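Dradton カーペット 霜降りグレー(Rudar)
切り売り/幅200cm/1mあたり3,196円(税込)

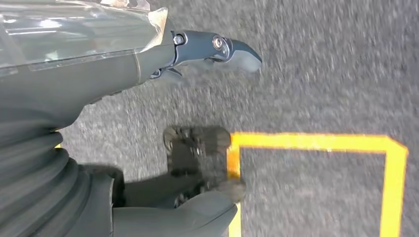
グレーのカーペットはたくさんありますが、当店で一番おすすめしたい一枚を選ぶなら、やっぱりDradtonの霜降りグレーです。濃いグレーと明るいグレーの繊維が細かく混ざった、いわゆるごま塩の色あい。遠目には落ち着いた中間のグレーに見えるのに、しゃがんで近くで見ると粒のひとつひとつに表情があって、つい見入ってしまいます(届いた反物を検品するたびに手が止まります)。

取り扱いを始めてから、事務所、作業場、教室、ご自宅の書斎と、本当にいろいろな床に敷いていただきました。Stusville店の床も、レジまわりから奥のカット台まで全部これです。毎日台車を転がし、段ボールを引きずり、糸くずを落としながら使っています。

色について

Dradtonシリーズは全9色ですが、霜降りになっているのはグレーとベージュの2色だけで、残りは無地です。無地のグレーもきれいな色です。ただ、白っぽいほこりも黒っぽい砂も、落ちればすぐ目につきます。霜降りのほうはもともと濃淡の両方が入っているので、掃除の合間に少々何か落ちていてもあわてずにすみます。急な来客の多い事務所の方には、まずこちらをお見せしています。

合わせる家具の色をあまり選ばないのもうれしいところです。白い机、黒い脚の椅子、木の棚、スチールのロッカー、どれを置いてもすっとなじみます。青みも黄みも控えめなので、昼白色の蛍光灯の下でも電球色の部屋でも、印象が大きくは変わりません。ただし画面で見る色と実物の色には差が出ます。広い面積に敷く予定の方は、ぜひ先にサンプルをお取り寄せください。小さな切れ端でも、床に置いて立った高さから見ると、かなりつかめます。

踏みごこち

厚みは7mm。ふかふかのラグを想像すると薄く感じると思いますが、キャスター付きの椅子や台車を使う場所ではこのくらいがとても扱いやすいです。車輪が沈み込みにくく、押しはじめが軽い! 立ち仕事の足もとにもう少し弾力がほしい方は、同じ売り場のBacklundの下敷きフェルトを重ねてみてください。組み合わせると足音もぐっとやわらぎます。フェルトの分だけ床が高くなるので、内開きのドアがある部屋では、すき間を測ってからご注文ください。

仕様

品名:Dradton 霜降りグレー
メーカー:Rudar
幅:200cm(固定)
長さ:1m単位で切り売り
厚み:7mm
表面:ポリプロピレン、短いループ
裏面:不織布
床暖房:不可
屋外使用:不可
端の処理:なし(切りっぱなし)
価格:1mあたり3,196円(税込)

ご注文の長さについて

数量「1」が1mです。3mほしい場合は数量を「3」にしてください。つながった一枚でお届けします。部屋の寸法ぴったりではなく、各辺に5cmほど余裕をみて、敷いてから切るのが失敗の少ないやり方です。壁は意外とまっすぐではありません。

幅が200cmを超える部屋では、2枚を並べて敷くことになります。そのときは必ず毛並みの向きをそろえてください。裏面に矢印の印刷がありますので、全部同じ方向に向ければ大丈夫です。霜降りの柄は継ぎ目が目立ちにくく、向きさえ合っていれば、かなりきれいにおさまります。別々の時期にご注文いただくと色の濃さが少し違う場合がありますので、同じ部屋の分は一度にどうぞ。

敷き方

巻いた状態で届きます。広げて一晩置き、巻きぐせを取ってから位置を決めてください。冬場はくせが残りやすいので、巻きと反対側に軽く巻き返すと早く落ち着きます。切るときは裏から、新しい刃のカッターで、金属の定規を当てて2、3回に分けて。一度で切ろうとすると刃が逃げます。

賃貸の部屋や、あとで敷き替えるかもしれない場所では、全面に接着せず、四隅と継ぎ目だけをカーペット用の両面テープで留める方法をおすすめしています。人や台車の行き来が多い場所は、継ぎ目のテープを幅の広いものにしてください。

お手入れ

ふだんは掃除機だけで十分です。縦に一度、横に一度かけると、ループの根元の砂までよく取れます。飲みものをこぼしたら、こすらずに乾いた布で上から押さえて吸い取り、そのあと薄めた中性洗剤を含ませた布でたたきます。コーヒーは早ければ早いほど楽です。Stusville店の床でも何度も経験ずみです。

ループが一本飛び出してしまったときは、引っぱらずにはさみで根元の高さに切りそろえてください。引くと隣のループまで連れてきてしまいます。

よくお問い合わせいただくこと

端のほつれは気になりませんか?
裏の不織布がしっかりしているので、壁ぎわまで敷き込む使い方ならそのままで問題ありません。部屋の真ん中にラグのように置く場合は、端のかがり加工(別料金)をおつけします。加工したものは返品をお受けできませんので、寸法をよくお確かめください。

階段にも使えますか?
段の角で表面が傷みやすく、すべりの心配もあるため、おすすめしていません。

丸く切ってもらえますか?
申し訳ありません、店でのカットは直線のみです。円形や柱まわりの切り欠きは、型紙を作ってから裏面に写して切ると、うまくいきます。

送料とお届け

長さ7mまでは通常の宅配便、それより長いものは大型便でのお届けになります。大型便は玄関先でのお渡しで、階上への荷上げは含まれません。巻いた状態でも幅200cmの長さがありますから、エレベーターや曲がり角の寸法を先にご確認ください。二つ折りでの発送も承りますが、折りじわが消えるまで数日かかります。

サンプルは一世帯につき3色まで無料です。霜降りグレーをご検討の方は、無地のグレーも一緒に取り寄せて、ぜひ並べて見くらべてみてください。

価格・在庫の更新:2022年7月13日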